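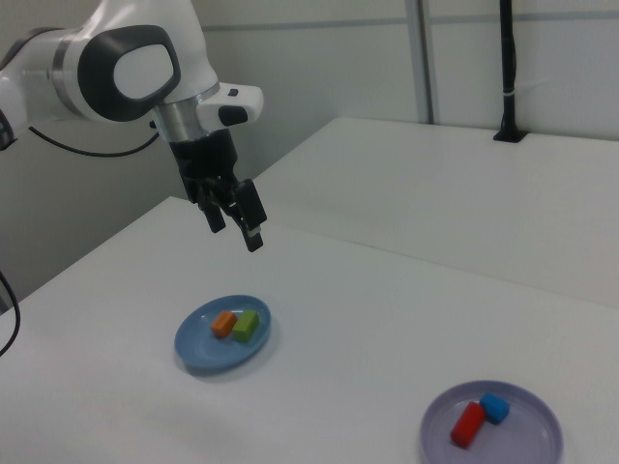 Adhesive ageing, Ostwood panels — 22nd January

Pulled the second set out of the humidity cabinet first thing. These are the Ostwood offcuts glued up with the Flemetano PVA, all conditioned since the cabinet was reset. Labels on 9 and 15 had lifted at the corners, so I rewrote them in pencil straight on the timber. Should have done that from the start.

Shear results are in the green folder. Best of the lot was 221 on the tester's own scale, worst was 101, and the worst one failed along the glue line with hardly any fibre torn. Remo Colombo reckons the faces were planed too long before glue-up and had gone a bit glazed. I think it was starved at one end, as the squeeze-out was patchy on that side. Could be both. We'll cut it lengthwise and look under the loupe.

Colour change is worse than I expected on the sapwood. Almost 15 minutes under the lamp brought out a grey band next to the joint on the pieces with the Bellini hardener, none on the plain ones. No idea yet if it goes deeper than the surface. Sand one back and check.
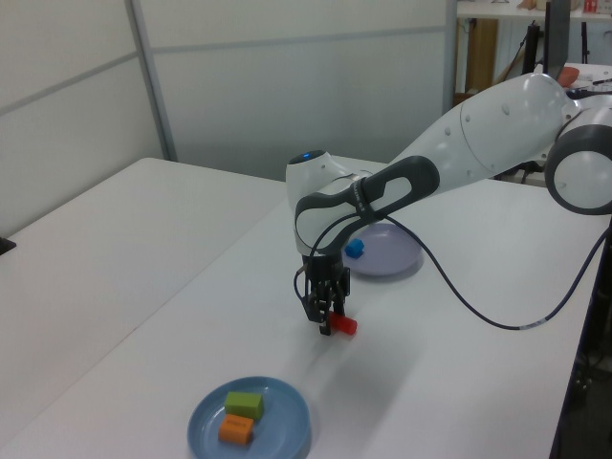

Bench side, red block in the gripper.

Moisture meter is reading high again on dry stock. Changed the battery, no difference. Used the oven-dry method for the last few pieces instead and wrote those figures in the margin — ignore the meter column for anything after the tea break.

Clamp pressure: still guessing. The spring gauge from Ultby only fits the small clamps, and the jaws on the big ones foul the housing. Remo has a drawing for a spacer. If he gets to it we can redo the set properly, same timber, same spread rate, faces planed on the day.

To do:
Re-plane the spare Ostwood and wrap it
Order more Flemetano, the tub is past its date in May
Wipe out the cabinet tray, there's mould starting at the back
Find the lid for the oven dish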